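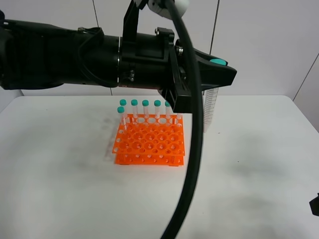 A gripper holding a graduated tube beside an orange rack.

Demonstration gathering is the recording of example runs from which a robot's control program learns a task. In laboratory work a common task is moving capped tubes into a rack. An operator guides the arm through each run, and camera views are stored with the arm's joint positions. The Testa set, gathered at Vasport, holds 59 runs of this kind, each lasting 25 seconds or less.

Starting positions are varied between runs. A tube may stand in the rack or lie on the table at an angle. 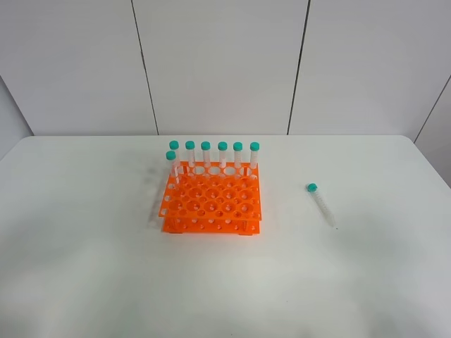 Harard has objected that varied starts are of little use if every run is guided by the same operator, as the program then copies one person's habits. The later Kustard set shared its runs among 6 operators.

Failed runs are usually kept but marked, so that they can be left out of training.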